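Ticket: bimanual handover fault, table cell 2
Product: Fleslow handover controller
Site: Skjelbred test room
Reported by: Bořivoj Bednárik
Assigned to: Leif Solberg
Priority: High (safety stop involved)
Status: Open, awaiting verification

Summary

During the remote control handover task, the left arm closed on the object while the right arm failed to release it. Both arms then held position under load until the operator pressed the emergency stop. No person was injured and no damage to either arm has been recorded.

Expected behaviour

The giving arm presents the object above the plate. The receiving arm closes, confirms its grip, and sends a release request. The giving arm must open within 900 milliseconds of that request. If it does not, both arms are to stop and the cell is to report a fault.

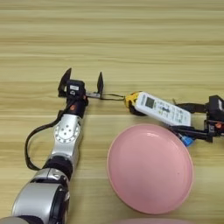 Observed behaviour

The release request was sent and logged. The right gripper remained closed past the 900 millisecond limit and no fault was raised. Motor current on the left wrist continued to climb while the controller reported a normal state. The operator intervened at 2:40 p.m.

Log notes

Solberg: Arm logs received. The request reached the right arm controller but was placed in a queue behind a calibration message. The timer appears to start when the message is read, so the limit was never exceeded as far as the software was concerned.

Bednárik: Fault reproduced with the same object at reduced speed. A second attempt with a foam block completed normally. Please advise whether the cell may remain in service for single-arm work.

Solberg: Single-arm work is permitted. Handover tasks are suspended until further notice. The operator is to remain within reach of the emergency stop at all times, and hands are to be kept clear of the plate area while either arm is powered. 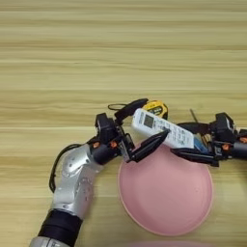
Crabtree: The current limit on both wrists has been lowered as an interim measure. This does not correct the fault. It reduces the force that can build up if both grippers are closed on one object.

Solberg: A revised controller build has been prepared. The timer now starts when the request is sent, and release requests are placed ahead of calibration messages. Normand Chisholm has reviewed the change and has asked for a written test record before it is installed.

Outstanding actions

Bednárik to run the handover test on the revised build, including one run with the release signal deliberately blocked.
Crabtree to confirm the wrist current settings after restart.
Chisholm to authorize the return to service in writing.

The ticket will remain open until the test record is attached.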